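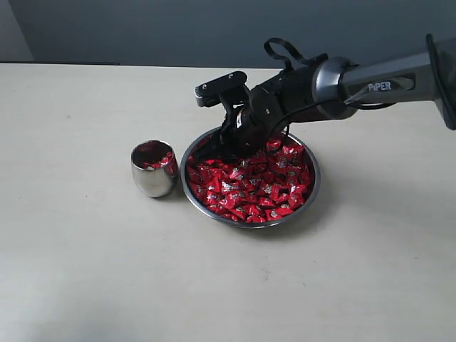
Ngozi Babalola says the first thing she wanted to know about any gripper was how it behaves when the thing it's holding crinkles. Foil and cellophane, loose twists of paper, all of it. "A wooden block tells you almost nothing," she says. "Everybody's gripper can pick up a wooden block!"

Edileuza Camargo laughs at that, having bought a whole drawer of wooden blocks when the two of them started the comparison in May. They share a bench at Selmont, a small workshop that helps food packers and gift-box companies figure out which parts of a job a light arm could take on. For most of the spring and summer they have been moving wrapped candy from a bowl to a cup, over and over, with different fingers on the end of the arm, and I have rarely met two people so happy to talk about candy they don't eat.

The candidates were three. There was the stock two-finger gripper, which they ran first and treated as the baseline. There was a soft-fingered one from Zasgate, with silicone tips that curl inward as they close. And there was a narrow parallel gripper from Devgate, which Camargo calls "the tweezers" and which she fully expected to win.

Each got 200 picks from a heaped bowl, and then another 120 from a bowl that was nearly empty. The second part was Babalola's idea, and it changed the results more than anything else they tried.

"When the bowl is full you can be pretty sloppy," she says. "You push down into the pile, you close, you come up with something. Maybe it's two pieces, but you've got something. Then the level drops and now you've got a curved metal wall on every side, and your fingers are wider than the gap. That's where it gets fun."

The Zasgate was lovely with a full bowl. It hardly ever dropped a piece, and Camargo says she could have watched it all day. Near the bottom it struggled, with the soft tips folding against the steel and sliding up the side. The Devgate was the opposite. It could reach a single candy lying right against the rim, but in a deep pile it tended to pinch the loose end of a wrapper and let go halfway to the cup.

And the stock gripper? "It was fine!" says Camargo, who still sounds a little surprised. "I'd kind of written it off. I thought of it as the thing you take out of the box and replace." With bare fingers it was middling at both jobs. Then they stuck thin rubber pads on the inside faces, turned the closing force down, and ran the full-bowl test again. It got 98 percent of its picks into the cup, which put it level with the Zasgate for the price of a sheet of rubber and some double-sided tape.

I asked how much of that came down to the pads and how much to the force setting. Babalola had an answer ready - she had run them separately. The pads alone helped some. The lower force alone made things worse, with pieces slipping out on the way up. Together they worked, and she has a chart of it pinned over her desk that she made me come and look at.

The controller turned out to be a longer conversation than I expected. They began with waypoints taught by hand and replayed, which is quick to set up but blind to where the candy really is. Later they switched to Arruda, a planning package that takes a depth image and chooses a grasp each time. Shiny wrappers were a headache. The depth camera saw holes wherever the foil threw back a highlight, and Arruda would happily plan a grasp on a spot that had nothing in it.

"We moved the lights before we touched any code," Camargo says. "One big soft light up high, no spots. I'd try that first with anyone who calls us about foil. It took 44 minutes, and most of that was looking for the ladder."

They also learned to leave the fingers in the pile for a beat before closing. Candy shifts when you press into it, Babalola explains, and if you close straight away you are grabbing at a spot the piece has just rolled out of. A pause of half a second was enough, and she says it did more for the Devgate than any change to the fingers.

Cables came up too, as they seem to in every conversation about arms. A stiff cable near the wrist pulls differently depending on how the last joint is turned, and for a week Camargo blamed the calibration for an error that was coming from a tie pulled too tight. She now leaves slack at every joint and moves the wrist through its full range by hand before the first run of the morning.

So which one would they pick? They don't agree. Camargo would take the padded stock gripper for nearly everything and spend the savings on a better camera. Babalola wants to cut the Zasgate tips shorter and try the low bowl again. "Give me a couple of weeks with a sharp knife," she says. "I think there's a really good gripper in there."

After that they're planning to move on to tea bags, the kind with a string and a paper tag. Camargo has already bought the box.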